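November, 6:40 a.m.
By the Hakstead Local desk

Hakstead water main break shuts Lema Street, boil notice for the east side

A water main let go under Lema Street before dawn and most of the east side woke up to brown water or none at all. The street is closed between the library and the feed store. Stay off it if you can. The hole is bigger than it looks from the sidewalk, the pavement is undercut on both sides and the town has cones out but not enough of them.

The town says 400 homes and businesses are under a boil notice. That covers everything east of the rail line, plus the apartments on Suvia Court, which are on the west side but fed from the same pipe. If you're on Suvia Court and thought you were in the clear, you're not. Boil it.

A full rolling boil, one minute, then let it cool. Do that for drinking, cooking, brushing teeth, ice, baby formula, pet bowls. Showers are ok, just keep it out of your mouth. Dump whatever is in the ice maker.

The pipe is old cast iron, 24 inches across, and it has been patched before. Same block lost water two winters back. Residents told us they heard a thump, then something like heavy rain, and by the time they got to the window the street was running curb to curb. Two basements flooded on the north side. No injuries reported.

Crews had the valve shut by 5 a.m. but it took longer then it should have. The first valve they tried wouldn't turn. They had to go up the hill to the next one, and that put more homes dry than the break alone would have done. Public works says that stuck valve is now on the replacement list. It was on the list last year too, according to the meeting minutes.

Schools: the elementary is closed today. Middle and high school are open on a two-hour delay, bottled water only, fountains bagged. Cold lunch. Bus 6 won't run down Lema, kids on that route should wait at the corner by the post office instead.

Bottled water is being handed out from the fire station lot starting at 9 a.m., two cases per household while it lasts. Bring something to carry it in. There's a separate line for people picking up for a neighbor who can't get out – you don't need paperwork, just give the address. The town had 200 cases on hand this morning with another truck on the way from Jarkumora.

Businesses on the closed block are mostly shut. The bakery sold what it had baked overnight and locked up at seven. The laundromat is closed untill further notice. The feed store is open through the back lot, enter from the alley. The diner is open but no coffee and no fountain drinks, eggs and toast on paper plates. 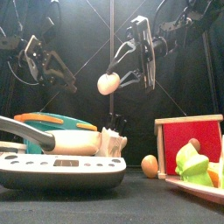 As for when it's fixed, the town isn't promising much. The damaged section has to come out whole, and the new piece has to be cut to fit. Best guess from public works is water back in the pipes by tonight. The boil notice stays on after that. It takes two clean samples in a row, taken a day apart, and the lab in Jarkumora has to run them. So plan on several days of boiling even if the tap looks fine tomorrow.

When the water does come back, run the cold tap in the bathtub first, not the kitchen. Take the screens off your faucets if you can, the grit will clog them. Don't run hot until the cold is clear or you'll pull the rust into your heater. And no white laundry.

The road will take longer. The gas line has to be checked before anybody backfills, and the asphalt plant is about to close for the season, so Lema could be gravel till spring. Detour is by way of the mill bridge. Trucks have to use the county road – the bridge is posted and the last thing anyone needs is a semi stuck on it.

Council was already due to talk pipe money at its next meeting. Expect a crowd. We'll post the agenda when it's out.

Comments (4)

eastsider_mom: Suvia Court here, got no call and no text. Found out from this page. Thanks for posting.

gravelroad: Same block, same pipe, same patch. How many times do we pay for this

hilltop22: is the library open?? have books due

Hakstead Local: @hilltop22 Closed today, book drop is blocked too. They say no late fees this week.

Last updated 10:15 a.m. with school bus change and water pickup info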